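Wednesday, June

Dye bench, madder and weld

Picked up where I left off with the Bralladon wool. Two skeins scoured yesterday evening and left in the rinse bucket overnight. Smelled fine this morning, a little sheepy. Squeezed out, weighed wet for the record only, then hung over the sink while I did the mordant.

Total dry weight of fiber for this run is 743 g. Alum at 12 percent, cream of tartar at 6. I dissolved the alum in the small jug first and the tartar separately, which is how Corina does it. I used to throw both in the pot together and got grit at the bottom every time.

Pot filled to the rivet line. Brought it up slowly from cold with the wool in. It took most of an hour to reach a simmer, longer than the old burner did. Held it there, lid on, and turned the skeins every so often with the long spoon. Switched off and left to cool in the liquor.

While that was going I ground the madder. This is the Drurnside root, the second bag, and it is coarser than the first. Put it through the mill twice and sieved it. What wouldn't pass went in a jar for the next cotton test. Soaked the powder in cold water and poured off the first soak, which came out quite yellow-brown. Kept that too, labeled.
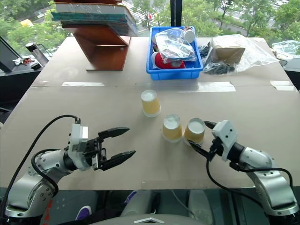 The water question again. Darnetwood tap water is hard and the madder likes it, so no chalk added. Last time I added chalk out of habit and the red went toward plum. Corina Bălan thought the plum was better than the red. I don't agree, but there is one skein of it on the rack if anyone wants to compare.

Madder bath: started at room temperature, aimed for 140 F and tried to keep it under 160. It got away from me once, up to 171 for a few minutes while I was on the phone with Dumitrescu about the invoice. Pulled the pot half off the burner and it came down. I can see a browner cast on the bottom skein where it was sitting against the metal - not bad, but it's there. The top skein is a good brick red.

Note on the invoice: they billed 1,088 for the whole order including the weld, and the weld was supposed to be on a separate slip. They are sending a corrected one. Do not pay the first one.

Weld went in the other pot in the afternoon. Chopped the dried stalks with the garden shears, covered with hot water and let it sit through lunch. Strained through the old curtain. Added a pinch of soda and the color jumped right up. Small skeins only, the leftover ends from the May batch, mordanted at the same time as those and kept damp in a bag in the fridge. No mold on them.

Good clear yellow on the first lot. The second lot in the same bath was much paler, which I'd expect. Tried dipping one of the pale ones in the madder exhaust for 40 minutes and got a soft apricot. Would do that again on purpose.

Rinsing: let everything cool completely before rinsing this time. The red still bled for three changes of water, then ran nearly clear. Last rinse had a drop of the wool soap. Hung in the back passage, out of the sun.

Things that went wrong: the thermometer clip snapped, so I was holding the probe by hand for the second half of the madder. Also wrote the tag for the top skein in the wrong pen and it ran. I've retied it with a new tag but the weight on it is from memory, so check it against the sheet.
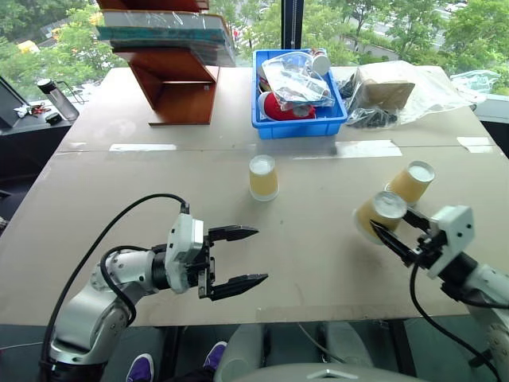
For next time

Order a thermometer with a metal clip.

Raise the skeins off the bottom of the pot. A steamer rack might fit, or one of the cake racks if it isn't the galvanized one.

Try the madder again at a lower ratio. I used equal weight of root to fiber and there was a lot left in the bath. Half might be enough with this bag.

Light test: cut short lengths of the brick red, the plum and the apricot, wrap on card, cover one end with foil and tape to the south window. Check in a month. Corina has the card winder.

Madder exhaust is in the lidded bucket under the bench. Use it by the weekend or dump it.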